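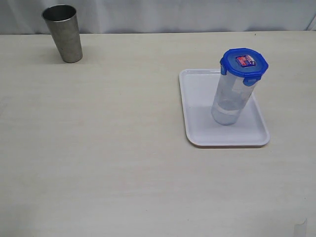
Becher, Tablett, Dose mit blauem Deckel. Mehr stand nicht auf dem Tisch.

Also, die Sache mit dem Becher. Meine Tante Annag Cruickshank hat ihn mir vererbt, schriftlich, mit Unterschrift, und sonst nichts. Die Cousine in Jerndale bekam das Haus, der Cousin bekam den Kahn und die 2.000 Euro vom Sparbuch, und ich bekam, ich zitiere: »den Becher, und den Küchentisch zum Draufstellen, solange das Haus nicht verkauft ist«. Meine Mutter hat am Telefon so gelacht, dass sie auflegen musste.

Ich bin im Juli hingefahren, mit dem Bus über Stoster, dann das letzte Stück zu Fuß, weil der Anschluss nur fährt, wenn man vorher anruft, und wer weiß denn sowas. Der Schlüssel lag unter dem Stein, unter dem er immer lag. Drinnen roch es nach Seife und ein bisschen nach Keller. Die Cousine hatte schon alles in Kisten verpackt und in die Stube getragen, nur die Küche hatte sie in Ruhe gelassen. Sie hatte mir sogar den weißen Vorhang zugezogen, den Annag immer zuzog, wenn Besuch kam, damit der nicht ins Gerümpel gucken musste.

Und davor stand er. Grauer Edelstahl, oben weit, unten schmal, ein bisschen fleckig. Ich kannte ihn natürlich! Als Kind durfte ich daraus trinken, wenn ich krank war oder so tat, und alles schmeckte daraus besser, sogar der Kamillentee, den ich bis heute nicht ausstehen kann. Annag behauptete, der Becher komme von der Granum, einem Frachter, auf dem sie als junge Frau gekocht hatte, acht Winter lang. Angeblich hatte sie ihn beim Kartenspielen gewonnen, gegen den Maschinisten Kuster, der danach aus der Suppenkelle trinken musste. In anderen Fassungen war Kuster der Steuermann, und einmal, an Silvester, war er plötzlich ihr Verlobter. Da wurde es sehr still am Tisch und mein Vater holte noch Holz, obwohl der Korb voll war.

Ich hab mich hingesetzt und erst mal gar nichts angefasst. Kennt ihr das, wenn man in einer fremden Küche sitzt, die früher überhaupt nicht fremd war? Der Kühlschrank war ausgestöpselt und trotzdem hab ich ständig gedacht, gleich springt er an.

Auf dem weißen Tablett stand die Plastikdose. Von der hatte im Testament kein Wort gestanden. Ich hab also die Cousine angerufen.

»Die Dose?«, sagte sie. »Die stand da schon. Ich dachte, die gehört zum Becher.«

»Wieso soll eine Dose zu einem Becher gehören?«

»Was weiß ich, bei Annag gehörte doch alles irgendwie zusammen. Mach sie auf.«

Hab ich aber nicht, jedenfalls nicht gleich. Ich bin erst durchs Haus gelaufen, hab in den Garten geguckt (Brennnesseln, die Johannisbeeren kaum noch zu finden) und oben in der Kammer nachgesehen, ob mein Name noch am Türrahmen stand. Stand er. Daneben ein Strich in Höhe meiner Hüfte und Annags Schrift: »mit sechs, auf Zehenspitzen, gilt nicht«.

Dann bin ich wieder runter und hab den blauen Deckel abgezogen. Drin war unten nur ein bisschen Klares, wohl Wasser, das hab ich weggekippt, und unter der Dose klebte ein zusammengefalteter Zettel. Kein Geld, kein Ring, keine Liebesbriefe von Kuster, auf die ich, das geb ich zu, ganz schön gehofft hatte. Auf dem Zettel stand eine Zahl, 751, und darunter: »So viele Male hat er ihn zurückhaben wollen. Ich hab jede Karte aufgehoben, bis das Hochwasser kam. Wenn er noch mal schreibt, gib ihm den Becher. Wenn nicht, trink was Ordentliches draus.«

Ich hab das dreimal gelesen. Postkarten also! Fast sechs Jahrzehnte lang Postkarten von einem Mann, der einen Becher wiederhaben wollte, und sie hat uns kein Sterbenswort davon gesagt, dabei hat sie uns sonst jeden Schnupfen vom Postboten haarklein erzählt.

Na ja, und dann bin ich vor zur Gartenpforte, zum Briefkasten. Der klemmte, ich musste mit dem Schlüssel nachhelfen. Werbung, ein Schreiben vom Wasserwerk, noch mehr Werbung. Und ganz unten, ein bisschen gewellt, eine Karte mit einem Leuchtturm drauf. Die Schrift war zittrig und ging schräg den Berg hoch.

»Annag, jetzt sei nicht so. K.«

Absender hatte er keinen draufgeschrieben, aber der Poststempel war aus Stoster. Stoster! Da war ich am Vormittag umgestiegen und hatte am Kiosk ein Käsebrötchen gegessen.

Ich hab den Becher ausgespült und in mein Handtuch gewickelt, die Karte kam in die Dose, Deckel drauf. Dann hab ich die Nummer vom Bus gesucht und angerufen. Man müsse sich eine Stunde vorher anmelden, sagte die Frau, wohin es denn gehen solle.

»Nach Stoster«, sagte ich. »Kennen Sie da zufällig einen Herrn Kuster?«

»Ach Gott«, sagte sie, »geht's um den Becher?«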